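The Fandstead store was closing one side of aisle 23, and Azra had until noon to straighten what was left of it.

She started with the shelf that had the bottles. People had been putting things back wherever their hands happened to be.
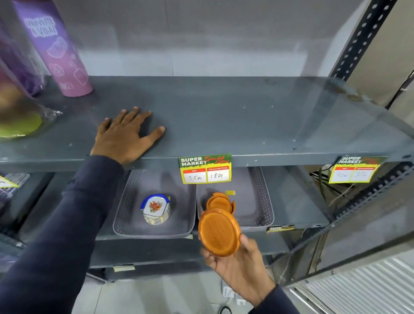
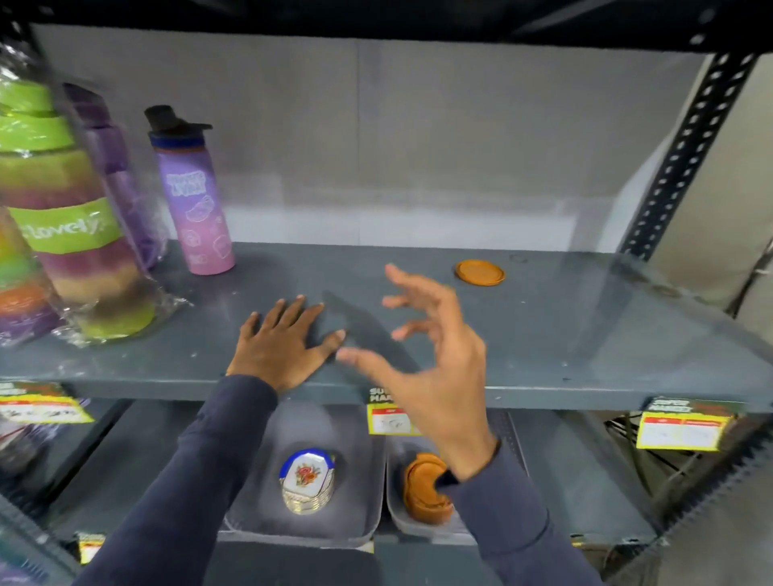 The housewares shelf, with the orange coasters and the gray trays below.

Her mother had owned coasters that color. They lived on top of the radio and left rings of their own in the dust. When the apartment was sold, Marianna took the radio and the coasters went in a bag with the curtains.

Azra pressed her thumb against the bumps. It felt right, or close to it.

"Are those going back or staying?" Gregor called from the end of the aisle. He had a clipboard and 627 items to get through.

"Staying," she said.

She wiped at a smudge with her sleeve and it stayed where it was. Then she moved on to the plates. At noon she clocked out, came back in through the front door and bought one orange coaster - the cashier asked if she wanted the set, and she said no, one was enough for the radio.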